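Small arm for a teaching workshop - what would you budget for?

ferrous_bee
Starting to plan next year's equipment and I'm far too excited about it. We want one arm with a two-finger gripper for simple sorting jobs, blocks into baskets to begin with. Photos show the kind of work I mean. 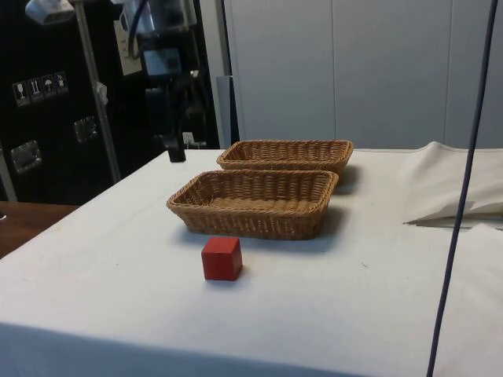
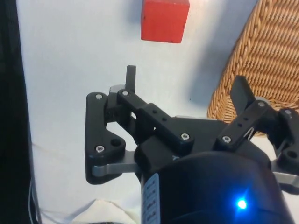
Gendale, July

So the money. I've got 3000 set aside for everything that isn't the arm itself. The arm comes out of a separate pot, which Marleny Espinoza looks after, and she's already said yes in principle (I did a little dance in the corridor). My list so far is gripper, wrist camera, a second camera fixed over the table, spare fingertips, cables and a decent table. Quotes in from Drostness and Aver, still waiting on Muñoz. What have I forgotten?

tallow_road
Mounting. Everyone prices the arm and then bolts it to whatever's there. Get a proper frame or a very heavy bench and put it on the list before the second camera. You can live without the second camera for a term.

ferrous_bee
Ooh, disagree on that one! The fixed view is the one I want most. With only the wrist camera you lose the whole layout as soon as the gripper gets close. Look at the second photo, the basket is already running off the side and the top of the block has gone.

tallow_road
Fair, but a cheap fixed camera on a clamp does that job. Don't let anybody sell you the posh one.

Milagros Escobar
Hello from a college two years further down this road :) We bought from Drostness and I'd do it again, the support people pick up the phone. Do ask what the gripper price includes though. Ours came without the adapter plate or the wrist cable and I had to go back cap in hand for both.

Also put some money aside for boring stuff! Tablecloths, baskets, blocks, tape, cable ties. A plain white cloth like the one in the first picture is lovely to work on and costs next to nothing, so buy several and swap them when they get grubby.

quillon
I'll be the grump. Cloth creases, and fabric bunches up. I'd spend on a hard matt board and have done with it. And ferrous_bee, is delivery in the 3000? Aver charged us 103 for one small box.

ferrous_bee
Delivery was NOT in the 3000. Off to redo the spreadsheet.

Milagros Escobar
quillon - we tried a board and got glare off it all winter. Might just be our lights.

quillon
Was it matt?

Milagros Escobar
It said matt on the label!

pennywhistle_k
Can I put in a word for spares? Fingertips, yes, but finger screws as well. There are loads of little ones in those linkages and the day you drop one on a workshop floor is the day you stop work. Muñoz do a spares pack, no idea of the current price. I'd also ask all three firms how long a replacement gripper takes to arrive, in writing.

tallow_road
Seconded on lead times. I'd rather pay more and have it in a week.

ferrous_bee
This is brilliant, thank you all. New order of things is frame, gripper with ALL its bits, wrist camera, cheap fixed camera on a clamp, spares, delivery, then cloths and baskets out of whatever's left. Will post the Muñoz quote when it turns up. Still not sold on the board, sorry quillon.

quillon
Buy one of each and tell us in the spring.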